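Cluduvby Makers Help > Robots and Automation > Good practice

How do you write house rules for hand-held gripper sessions?

Anežka Skála
Hi all! I've just started coordinating sorting sessions for a little project called Mavalano, and I'm having way more fun than I expected. People pick things up with a hand-held gripper and put them down again, in ordinary homes, with ordinary clutter. We have 7 homes signed up so far and 3,279 picks logged, and every home does it a bit differently — some clear everything away first, some leave it all in a heap.

I'd like one page of rules that everybody can follow. What belongs on it? Do you ask people to tidy first? And is food okay as an object, or is that asking for trouble?

Wiremu Sheehan
Oh, I love this topic! We went through the same thing at Jellholm and ended up with a page that fits on the inside of a cupboard door. The parts that have held up:

Leave the clutter, but agree on where it lives. We use one tray or box per session, and what's in it stays in it until the session is over. Nothing gets added halfway through.

Food is fine if it's wrapped. Chocolate, crackers, tea, all good. Open food is out. Wipe the finger pads before you start and again when you finish, and don't eat what you've been gripping (we had to write that one down).

Mix soft and stiff. A tray of boxes teaches you very little about bags. I like a bit of cloth, some crinkly wrappers and something rigid with slots or holes, so the fingers have to come in at different angles.

Line up before you close. Both pads go either side of the item, you pause for a beat, then squeeze. People rush this more than anything else on the page!

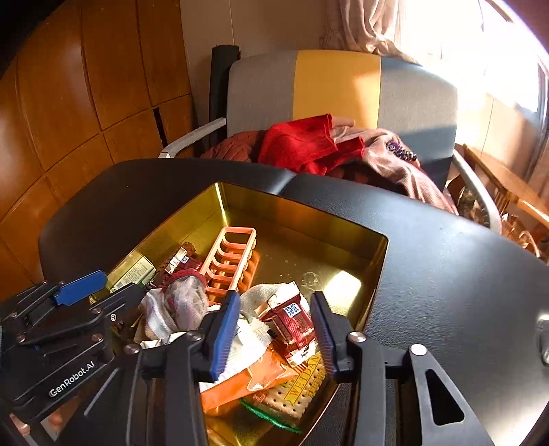

Kratochvíl would add a rule about sunlight. Bare metal next to a window throws glare, so draw the curtain or turn your back to the glass, and write down the time of day at the top of the log. Also stop after 40 minutes. Hands get tired and the grips get sloppy, and you'll spend longer throwing out bad picks than you gained by carrying on.

Anything with a name or address printed on it should be out of the room before you begin. That goes for prescriptions and mail too. I'd put it first on the page.

Anežka Skála
These are great, thank you both! Privacy is going to the top. Is the pause a fixed length, or just whatever feels right?

Wiremu Sheehan
We say 2 seconds. Newer folks count it out loud, and it does help.

tomato_lid
just make a checklist and laminate it. ours has been up since February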